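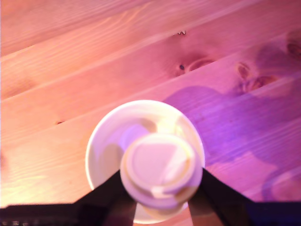
Pine boards, morning tea and a table I can't stop looking at

5/15/19

I am so happy with this table! I've wanted long pine boards for years, the kind with proper knots in them, and now I have breakfast on them every single day. My neighbor Lech Tokarz had a stack of pine in his shed left over from a floor he laid last August, and he let me pick through all of it. I went straight for the boards everybody else would have left behind. Give me the swirly ones – the ones where the grain bends right around a knot like water around a stone.

The pink and violet light does wonderful things to it, too. Under a plain bulb pine is just yellow to me, but with color on it every fine line of the grain shows up, and I end up sitting there with my white cup (lid on, I'm a slow drinker) following one line from end to end.

A few things for those of you who asked about the finish after my last post. I sanded by hand, going with the grain the whole way, and it took me 3 evenings and a lot of radio. Then a thin coat of oil, a day's wait, and another thin coat. Eetu Lehtinen wrote to say I should have used soap, the way his grandmother did her floors, and I'm very tempted to try that on the bench. Has anyone done soap on pine? Does it stay pale?

I left the seams between the boards alone. Lech wanted to fill them and we went back and forth over it for a good while, but I like being able to see where one board stops and the next one starts. Crumbs get in, so I keep an old toothbrush in the drawer.

The bench is next. I have two boards set aside for it already, and one has a knot as big as my palm, which is going right in the middle.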